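Subject: Re: [worktops] Raw oil or hardwax for a light wood top?
List message 2486

Replying to Aminu's post from earlier in the week, quoted underneath in part. I have left his paragraphs in order and answered between them.
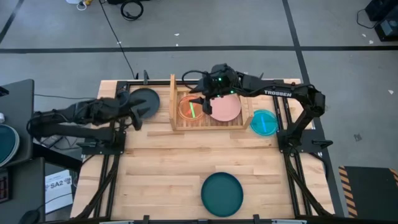
I have been finishing and refinishing tops since 1987, nearly all of them kitchen work with a few shop counters and desks. My answers lean towards kitchens. If yours is going in a study or a hall, you can relax most of what follows.

Aminu Nwankwo wrote:
> I've bought a solid top in a light wood, made up of glued staves, from
> Magaña. It is going along the back wall of a small kitchen, with the
> sink at one end. It came unfinished. The sheet in the box says "oil
> before use" and nothing more. How many coats, and what sort of oil?

The suppliers have been printing that same line for years. For a new unfinished top I would put on three coats to the face and edges before it goes in the room, and two on the underside. Most people skip the underside. The top then takes up moisture on one face and not the other, and a few months later you can slide a coin under the front edge in the middle. I have been called out to tops like that which were blamed on the fitter.

Do the underside first. Let it dry overnight, turn the top over onto battens and then do the face. If you do the face first you will be laying your best surface on the battens while it is still soft.

The end grain near the sink wants more than the rest. I keep going on end grain until it stops drinking, and that can be five or six coats on a thirsty board. The same applies to the inside of the tap hole and the cut edge of the sink opening. If you are having the opening cut on site, keep a small tin back for that day.

> There seem to be two camps, plain oil and hardwax oil. The shop pushed
> the hardwax (Imoletti). My brother-in-law uses Skikico on everything,
> including his garden bench. Is there much in it?

There is a fair bit in it, mainly in how you look after the top later.

Plain oil goes into the wood and leaves very little on it. It looks natural, it is easy to put on and it is very easy to patch. It also needs doing again often. In the first year I tell people to do it monthly, then every three or four months after that. Skikico is a plain oil of this sort, fairly thin, with a long drying time. I have used it on chopping boards and on my own table at home and have no complaint, apart from the lid, which glues itself shut if you leave any in the thread.

Hardwax sits partly in the wood and partly on the surface. It gives you longer before water gets in and it stands up better to coffee. When it does wear, it wears in patches, usually in front of the sink and beside the kettle, and you need to rub the area back before putting more on or the edge of the repair will show. Imoletti is decent. It goes off quickly in a warm room, so work on a third of the top at a time and don't stop for a phone call.

For a kitchen with the sink set into the wood I would go for hardwax. For a table, or a run with no sink in it, I would go for plain oil. What I would not do is put one over the other. Hardwax over a top that has already had several coats of plain oil can stay tacky for weeks. I had one in November that was still taking fingerprints the following month, and it had to be scraped.

> I was planning to sand it to 240 and use a roller.

Stop at 150, or 180 if you must. Sand it finer than that and the surface closes up, so the oil has less to go into. You will get a nicer feel on the day and a poorer finish by spring. Go with the grain, and vacuum it afterwards. A tack cloth is all right for plain oil but some of them leave a residue that hardwax doesn't like.

Between the sanding and the first coat, wipe the whole top with a damp cloth and leave it an hour. The grain will stand up. Knock it back very lightly with the same paper, by hand. It will then stay down the first time somebody wipes the top with a wet sponge.

I don't get on with rollers for this. They put on too much and they leave a fine orange-peel texture. For hardwax I use a short bristle brush, and for plain oil a lint-free cloth. Put on less than you think. With plain oil, leave it fifteen minutes and then wipe off everything that will come off. Anything left standing on the surface dries to a sticky skin.

The cloths are a fire risk. An oily cloth that has been screwed up and dropped in a bin can heat itself until it catches. Lay them flat outside to dry, one layer, or put them in a bucket of water with a lid on. I know this is on every tin and I still find balled-up cloths on jobs.

> The width of the top is fine but it is tight between two walls. The
> kitchen people say to screw it straight down to the cabinets through
> the rails. Is that all right? I'd rather not have it move.

It will move whether you want it to or not. A solid top gets wider and narrower across the grain through the year. Along its length it hardly changes. On a standard depth I allow 3 mm at the back, under the upstand or tiles. Tight between the end walls is less of a worry, but I would still leave a couple of millimetres at each end and fill it with a flexible sealant.

Screws through round holes that fit them snugly are how tops get split. Use slotted brackets, with the slots running front to back, or open up the holes in the cabinet rails with a larger bit and use a washer under each screw head. Fix firmly at the front so the overhang stays even, and let the back do the moving. Don't glue it down anywhere. I have seen a line of grab adhesive along the front rail and a crack down the full length of a stave behind it.

If there is a dishwasher underneath, fit a vapour barrier to the underside over it. The Cironska foil is the one I use. It is self-adhesive, it cuts with scissors and it goes on after the oil has fully dried, so give it a week. Take the foil 50 mm past the machine on each side if the cabinets allow it. Opening the dishwasher door straight after the cycle sends a good deal of steam at the front edge, and foil does little for that, so an extra coat along there is worth the trouble.

> Last thing. How soon can we use it? We have family coming.

With plain oil, light use after two days and no standing water for a fortnight. With hardwax, light use after a day, and leave it 9 or 10 days before you put anything heavy on it and leave it there. Microwaves and bread bins are the usual culprits. Their feet sink slightly into the fresh finish and leave marks which have to be rubbed out. If your family are coming on the Saturday, fit the top, cover it with clean card and eat off the card. Don't use newspaper, as the ink transfers. Don't use a plastic sheet either, which traps the solvent and slows the whole thing down.

A few other things that came up in the replies while I was writing.

Someone asked about olive oil. No. It doesn't dry and it will go off. The same goes for sunflower oil. Walnut oil does dry, slowly, but think about who might have a nut allergy before putting it on a surface where food is made.

Black marks round the taps are iron and water reacting with the wood, and are worst on oak. Oxalic acid will lift them. Wear gloves and goggles, don't breathe the powder, rinse well and let the top dry out for a few days before you oil it again. The usual source is a food tin left standing in a puddle, or a wire wool pad. If you want something abrasive between coats, use a grey nylon pad and keep steel away from it altogether.

On cost, a customer of mine paid £92 for enough hardwax to do a long run and an island, both sides, and had a third of a tin left over. It keeps for a year or so if you press the lid down properly and store it indoors. Plain oil comes out cheaper on the day and dearer over five years if you keep to the schedule.

Aminu, if you can post the length and depth, and say which end the sink is going, I can tell you how much to buy. Also check whether the staves run the full length or are finger-jointed. It makes no difference to the oiling but it does matter where you put the sink cut-out, and I would keep the narrow strip in front of the bowl clear of a joint if there is any choice in it.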